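Brick Corner – what's going on

Quick one this time as the printer wants everything by 4th August and I'm already behind.

First, thank you to everybody who dropped off bricks after the last newsletter. We asked for a few bags and got a car boot full. Sugeng Ngui weighed in with two crates from his loft, mostly from when his boys were small, and there was a biscuit tin left on the step with no name on it. If it was yours, do you want the tin back? It's a nice tin.

All of it needs washing and sorting before it goes out on loan. Washing is nearly done. Warm water, drop of washing up liquid, old pillowcase, lay out on towels overnight. Please don't put them on a radiator, we lost a few baseplates that way in March and they rock like a boat now.

Sorting is the slow bit. We tried doing it by shape and gave up after one evening, so it's by colour first and shape later if anyone has the patience. Reds and blues are being done now, then yellow, then white, then everything else. Black and dark grey last please, in daylight, they are impossible to tell apart under the hall lights. Tip out a small heap at a time, not the whole crate. Small heaps get finished. Big heaps get walked away from and somebody needs the table for teas.

Anything that isn't a brick goes in the odds tub – wheels, windows, doors, the little trees. Chewed ones too, Nadhirah Tarigan is going through those and will decide what's past saving. Other makes that don't quite click with the rest, same tub, we'll find a home for them.

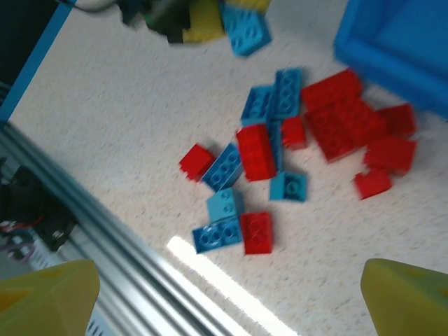
Reds and blues on the table, blue bin at the ready.

Loan boxes. There will be 4 to start with, and each one has a name so we know which is out. The children at the after school club picked them: Plisteck, Hodik, Jia and Sovetti. No idea where they got them, don't ask me to spell them again. Plisteck is the big one with almost 1000 pieces, Hodik has 800 and Jia has 651. Sovetti is still being filled so no number for that yet. The count is written inside each lid. We won't be checking every last brick when a box comes back but do have a look under teh sofa before you return it.

Boxes go out for a fortnight. Put your name on the sheet by the kitchen door, phone number as well please, some of you only put a first name and we have a lot of Sarahs.

Still wanted: shallow trays, lids that fit, anymore baseplates (flat ones!). No more duplo-size for now, the cupboard is full.

Nadhirah has the cupboard key if you can spare an hour for sorting. Bring your own mug.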